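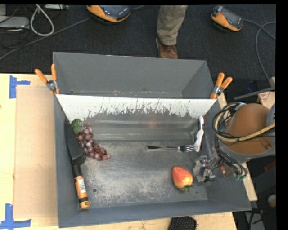 Requesting a Group Table at Grumley

Parties of four or fewer may book through the regular reservations page. Larger parties are asked to follow the steps below. Group tables are offered at both the Grumley dining room and its sister restaurant, Godano.

1. Choose a date and an alternate. Requests for October should be sent at least two weeks ahead, as the garden room fills early.

2. Call the restaurant and dial extension 253. The line is answered from 10 a.m. until the start of dinner service at 5 p.m. Messages left after that time are returned the next morning.

3. Give the name of the host, the number of adults and children, and any food allergies. Guests who need a high chair or step-free seating should be mentioned on the same call.

4. Select a menu. The set menu is served family style and must be ordered for the whole table. The regular menu is open to parties of up to 12.

5. Confirm the final head count two days before the meal. Changes made later than this - including cancellations - may be charged to the host.

A booking number will be sent by email. Please bring it with you, and give it to the front desk on arrival. Tables are held for 20 minutes.

Questions about private events should be directed to Kirsten Dhillon, Guest Services, extension 1262.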